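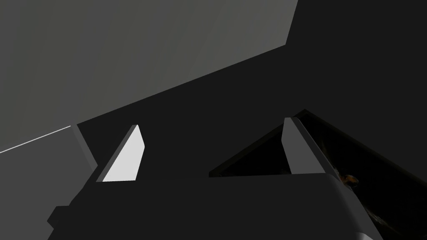
Wednesday, sim bench

Goal for today was to get a fair answer to Ye-seo's question from the Katden call: can the arm clear small items out of a bin well enough that we should book floor time at Rallside, or are we kidding ourselves. The chore is the dull kind. Reach into a container, pick up whatever is in it, put it in the sort tray, repeat. At home it would be emptying the junk drawer. At Rallside it is the leftovers bin at the end of the packing line, which somebody now empties by hand at the end of each shift.

Setup: Tido scene, wrist camera view only, dark container, low light preset. One object per run, random start position. Arm speed at the setting Ardalan used in January. No overhead camera, as Rallside won't have one over that station.

Ran 45 picks before lunch. Log is in the shared folder under bin_lowlight.

Clean picks, object in tray: 28
Dropped on the way out: 4
Closed on nothing: 11
Stopped by the force limit against the rim: 2

The 11 misses are the ones to worry about. I replayed all of them. In most, the object was partly behind the gripper body in the wrist view when the arm started down. The detector still called it and put the center of the box on the part it could see, so the fingers came down off to one side. A person would tilt their head or just feel around in there. Our arm commits to the first guess, closes, lifts, and reports success until the finger width check catches it.

Color helps more than I expected. The orange-brown part gets found even when only a bit of it shows. The gray parts vanish against the container unless the light happens to catch an edge. Tried raising the exposure on the simulated camera. The left finger washes out and the container is still mostly black, so no gain. Put it back.

Drops: all four with the fingers gripping near the tips. Could be the contact model. Shirazi pads are modeled as plain rigid faces in this scene and the real ones give a little. Don't trust the drop number either way until we have real pads on a real part.

Rim stops: arm came in too steep from the high side. Planner treats the rim as thinner than it is. Easy fix, widen the collision shape. Did it at 2:30 and reran both start positions, no stop either time. Have not rerun the whole set.

Time per pick is still poor. I timed myself emptying the same kind of bin at the bench and I was done before the arm would have finished its second object. Speed matters less if it runs after the shift with no one waiting on it. It does matter if someone has to stand there and clear faults, and at this miss rate someone would.

Ardalan came by and looked at the replays. He thinks a second look would fix half the misses: move to a standoff pose to the side, take another frame, then go down. Costs time on every pick. I'd rather do it only when the detected box touches the gripper mask, which we already compute and throw away. He also said to stop testing one object at a time, because the real bin never has one object in it. Fair. I wanted a baseline first and now there is one.

Answer for Ye-seo: not ready for the floor. Good enough to keep working on. If she wants something to tell Katden, the arm can do the easy part of the chore in simulation, and the hard part is finding things it has partly covered up with its own hand.

To do
- second look when box touches gripper mask (me)
- full rerun with wider rim shape, same seeds
- mixed bin scene, gray parts included (Ardalan)
- ask Rallside for the real bin dimensions and what the lights are like at that station after shift
- softer contact for the Shirazi pads, or borrow a set and measure

Left the sim machine running the rerun overnight. Please don't restart it.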